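Search products... Go

Sindero Stag Print in Black Frame

I've had a soft spot for antlers forever, so when the Sindero stag came in I put one aside for myself before it ever hit the shop! It's a deer's head with great big branching antlers on a white background, in a thin black frame that goes with pretty much any wall.
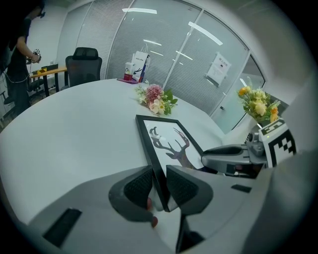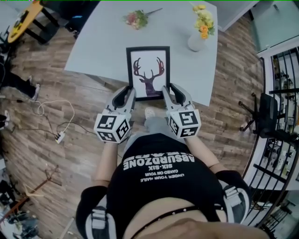 The Sindero stag in its black frame

The color is dark and moody (I keep changing my mind about what to call it), and I love it over a desk or in a hallway. We ordered 12 for November and Mavis Crenshaw has already claimed 2, so grab yours soon. Wipe the frame with a soft dry cloth and it's good to go!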